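To: ornbridge-players
Date: 2020-10-19
Subject: Re: Fondgate save files after the patch

> Has anyone got an old campaign to load since the update? Mine stops
> at the map screen and the music keeps playing. I'm at turn 2738 and
> would like to keep it if I can.

Same thing happened to me with two campaigns. The small one loaded after I moved it out of the cloud folder and back into the local one. The big one would not load until I turned off the Clerness map pack, and then it opened with 19 provinces missing their names. You can play on like that, but trade routes through those provinces show up blank.

If you are playing as the Rai, save before you open the diplomacy screen. I crashed there on every try with the pack on.
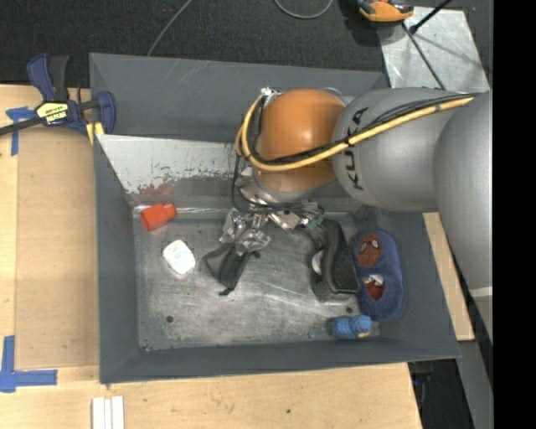

KUKA arm with its gripper over a gray bin.

As for when it gets fixed, the patch notes say November and give no day. I would not start a long multiplayer game before then – the host's version has to match everyone else's, and people are still on both.

Also, the Ornbridge ladder resets when the next patch goes live. Matches left unfinished at that point will count for no one, so finish yours or agree on a draw. We had 42 open matches last time I looked.

I can send my working settings file off list if you want to compare.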